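The Bookkeeper's Machine

My aunt left me the shop on Tapsell Street with everything still in it, and by everything I mean the kettle, the calendar turned to July of a year I didn't care to think about, the drawer of rubber bands gone brittle, and a shelf of computers waiting to be mended for people who had mostly stopped waiting. She had fixed radios first, then televisions, and then, when she was already past the age when other women on the street were taking up cards, computers. She learned them out of library books with a pencil behind her ear, and I used to sit on an upturned crate and hand her screws.

I had promised myself I'd clear the place in a weekend. It was my third week, and I had gotten as far as the shelf. Most of the machines had a paper tag tied on with string, in her round handwriting, and the tag on this one read "Drallach Bakery, the books, do not hurry me." I laughed out loud at that, all by myself, because I could hear her saying it, probably with a roll in her other hand. She took half her pay from Drallach in bread. The year the oven failed over there she took none at all, and told everyone she was watching her figure.

So I carried it to the bench and laid it over on its side the way she had shown me, and took the panel off, and there it all was, the green of the board and the colored wires coming down over everything like somebody's knitting.
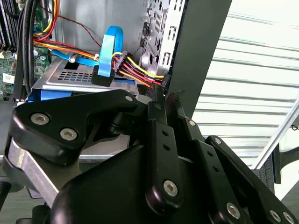 The bookkeeper's machine, with its side off.

I should say that I am not a repair person. I taught second grade for 27 years, and what I know about computers is what a child picks up by standing near a grown-up who is busy. But it's surprising how much of that stays with you. I remembered that you touch bare metal before you touch anything else. I remembered that the long slots are for memory, and that she called the sticks that go in them "the little combs," and that you must press on both ends at once and not be timid. I remembered the smell, too, warm dust and a bit of solder, and there I was smelling it again, or believing I did, which at my age comes to much the same.

What I had forgotten was how she talked to them. She'd lean in close and say, "Now then, what have they done to you?" in the very voice she used on me when I came in with a skinned knee. I tried it. I felt foolish for a second and then I felt fine, and I pulled the lamp closer and had a proper look.

The heart of it was gone. Where the chip should have been there was only the square of gold pins, with its metal bracket standing open beside it like a gate left unlatched.
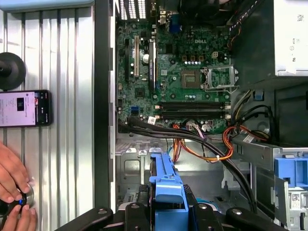 No chip in the socket, and the battery still in its place.

I looked for that chip all afternoon. I went through the cookie tins, which she had labeled by some system of her own (Zinov meant fuses, I never learned why, and Wultow meant anything with a spring in it). I found 21 keys that fit nothing in the building. I found a baby tooth in an envelope, mine, I think, and a receipt from the bakery for 890 of something, where the something had been eaten off by damp. I sat down on the crate, which is lower than it used to be, and had a cup of tea, and read every tag on the shelf from one end to the other.

The chip was in none of the tins. By the time I gave up, the streetlights were coming on, and I went back to the bench meaning to close everything up and be sensible. 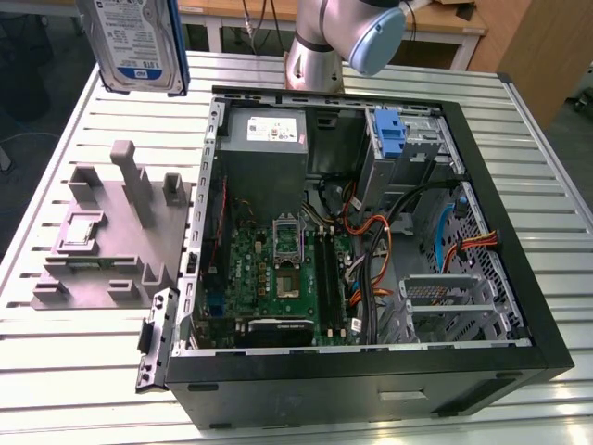
My aunt never threw out a computer for the lack of one part. She would set it aside, write the tag, and go on to the next, sure that what it needed would come in the door sooner or later inside something else. And when I looked again, there was so much there that was still good. The power supply sat snug in its corner with its label on, the wires were all there in their oranges and yellows, and on the drive cage was that bright blue latch, which I used to beg to be allowed to click. I'd forgotten it entirely. I must have been a very trying little girl.

I didn't put the panel back on that night. I washed my cup, found her pencil, and turned the tag over to the clean side, and under the lamp I wrote, "Needs a chip. Ask at the bakery what was in it." Then I crossed out the second part, because they'd have no idea, and wrote "Ask at the bakery anyway."

They open at 5. I set my alarm.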